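Bivico Opens Sign-Ups for Free Clothes Folding and Storage Evenings

2019-05-20

Bivico, the home organizing firm run by Yurani Benavides and Babak Rostami, will hold free evening classes on folding and storing winter clothes, beginning next month at its Sotitz Street workroom.

Each class lasts two hours and has room for 22 people. The first part covers sorting. The second is spent on knitwear, the subject Bivico's customers ask about most.

"People hang their sweaters up all winter and then wonder why the shoulders have gone out of shape," said Benavides. "A heavy knit should lie flat. If you have a bed, you have enough space to fold it properly."

The method taught in class starts with the sweater face down and smoothed out by hand. The sleeves go across the back, the sides come in, and the hem is brought up toward the neck. The sweater is then turned over so that the neckline is on top and easy to spot in a drawer.

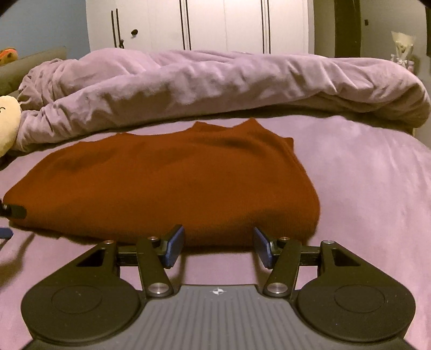 Ribbed necks and cuffs should be left alone as much as possible – pulling them straight can stretch them. Thick sweaters do better with fewer folds, and Bivico suggests keeping them at the bottom of the pile with lighter ones above.

Bedding will be covered too. Parisa Sharifi, who teaches the Thursday group, will show how to fold a duvet into thirds and roll it for a closet shelf. She will also take questions on sheets, blankets and storage bags.

Bivico tried the class with a small group of customers last fall and has since changed the order of the lessons. Knitwear now comes before bedding, and there is more time for practice. Those attending should bring two sweaters of their own, clean and dry.

Places are free but must be booked by phone or at the front desk. A printed folding guide will be handed out at each session. Classes run through the end of August.

Press contact: Busisiwe Mtshali, Bivico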